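Print this page | E-mail this story

The Hondemow Statement

The member wishes to place on record that the second gripper was completed on 2023-05-18, in the shared workshop on Ukden Street, at the table assigned to her under the rules of the house.

The member, Chaimae Mansour, had applied for the use of that table in January. Her application gave the purpose as "a hand". The form was returned with a request for further particulars. She added the word "another" – and it was approved.

The fingers were fitted to their joints according to the drawings left by the late Mr. Babić, who had held the table before her and whose name remained on the drawer. His drawings ran to 44 sheets. Sheet 9 was missing. The member proceeded without it, and wrote in the workshop book that she had done so.
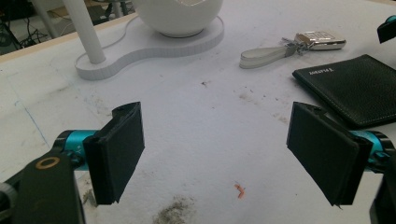
It was on sheet 10 that she found the note. In a small and orderly script, Mr. Babić had written that the fingers should open wider than any task required, and that the builder should not correct this. No calculation was attached. The member consulted the Danitz manual, which runs to 621 pages and is silent on the matter.

She considered the question for roughly an hour. She then left the opening as drawn, and entered the decision in the book under her own signature.

Toward evening she rested her hand in the space between the two pads and closed them by slow degrees. They stopped at her knuckles. She noted the fit as satisfactory, and remained seated for some time before she released the grip.

The drawer has not been relabeled. The member has made no application in that regard.

Contact | Copyright Hondemow Stories, all rights reserved | Back to top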